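Urken 2.1, wrist-view tilt estimation toolkit (Braro)
Reviewed 16 July 2020

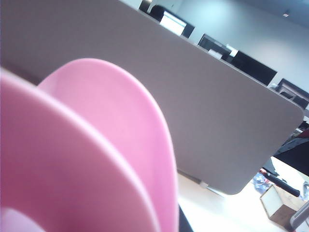 A reader wrote in after the May review of the base package that tilt estimation from a wrist camera is a solved problem, that any arm with working joint encoders already knows its own orientation, and that Braro is selling a second answer to a question nobody with a calibrated arm needs to ask. The objection is fair for a fixed cell. It is weaker for handheld grippers and low-cost arms with play in the last joint, and those are the cases Urken is built for.

The method is simple. A small network marks long straight edges in each frame, rejects anything too close to the lens, and fits a single camera rotation to what remains. In an office, the useful edges are divider tops, ceiling lines and light strips. Large curved surfaces near the lens are the hard part. They take up a great deal of image area, they are soft in focus, and their outlines can pass for straight over a short distance.

We ran the toolkit on the Radcombe set, 3,328 wrist frames recorded in shared office space, with 629 held out for testing. Reference rotations came from external tracking. Installation took most of a morning. The supplied config file assumes a lens model that ours did not match, and the error message names the wrong parameter -- check the distortion terms first.

Single-frame results were good where a ceiling edge was in view and poor where it was not. With the 16-frame window turned on, most of the poor cases recovered. The window adds 50 ms of delay on our machine, acceptable for logging and marginal for closed-loop control.
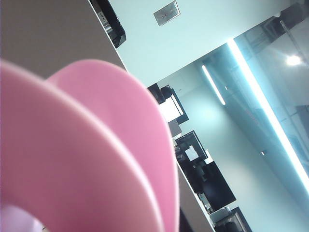 The near-field rejection step deserves separate comment. With it switched off, the fit drifted toward the outlines of whatever was closest to the camera, and the reported confidence stayed high while it did so. With it on, drift was small, though rejection sometimes removed a usable desk edge along with the clutter. The threshold is global. A per-region setting would be better.

We also compared Bermúdez, the older vanishing-point package. It is faster and easier to install, and it fails more openly: when it has too few lines it returns nothing. Urken returns a number every time. Anyone feeding the output to a controller should add a check on the line count, available in the debug log but missing from the main API.

Documentation is thin on training. The weights load and run, but the retraining script expects a folder layout that is described only in a code comment.

Recommended for offline labeling of wrist video. For live use, wait until the confidence output is fixed -- or stay with Bermúdez and accept the gaps.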